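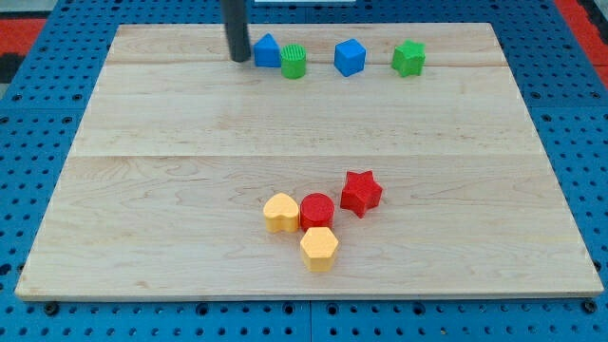 **Allevholm Neighborhood Garden and Orchard Club, April meeting**

Started at 7 p.m. in the library side room. Good turnout and a very full cookie plate. Last month's minutes were approved with one fix: the rain barrel goes by the north gate, and the minutes had it at the south.

### Seed swap report

What a swap! We took in 820 packets and sent 679 of them home with people, our best ever by a mile. The beans went first, as always, and the purple-podded ones were gone before the doors had been open half an hour. Leftovers are in the blue cookie tin in the shed and anyone with a plot may help themselves until the end of the month. After that they go to the Marino Street school garden, which has four new beds and not much to put in them.

Several members asked for a flower table next year, separate from vegetables. Agreed, and everybody seemed delighted about it. We also agreed to label packets with the year. A few people took home lettuce seed that could be any age at all, so please do a quick sprout test on a damp paper towel before giving a whole row to it.

### Orchard

The pears are in bloom and they look wonderful (go see them this week if you possibly can, the wind is supposed to pick up). The two apples that were cut back hard in winter are both pushing new growth from below the cuts, which was a big relief to those of us who held the ladder.

Grafting afternoon was a joy. Three of the Skiltico scions have fat green buds. The rest are still thinking about it. Leave the tape on, please, even if it looks tight. We'll check them all together at the May meeting.

Discussion of mulch rings around the young trees. Keep them a hand's width back from the trunk. Someone asked about grass clippings and the feeling was fine, in thin layers, as long as the lawn wasn't sprayed.

### Water

The Tremik timer on the east line is back in and running at 5 a.m. It skipped twice in its first week, so if your plot is on that line, poke a finger in the soil before you trust it. New washers are in the jar by the hose bib. The west line stays on hand watering for now.

Moved, seconded and passed: spend up to $102 on a second timer if the first one behaves through May.

### Plots

One half plot is open, the sunny one next to the compost bays. First name on the waiting list gets the call. Plot holders who haven't started clearing yet have until the next meeting, and if you're short on time or your back is acting up, tell us and we'll bring a crew and some lemonade.

Bindweed is up along the fence. Pull it small, and put it in the trash, never the compost.

### Other business

- Tomato starts will be ready to hand out in May. Bring your own pots or a box.
- Tool sharpening before the next meeting, starting at 6. Loppers welcome, chainsaws no.
- Wanted: rhubarb divisions, clean straw, a wheelbarrow tire that holds air.
- The bluebird box has eggs! Please use the other path for now.

Ended at 8:25 with a walk over to the pears in the last of the light.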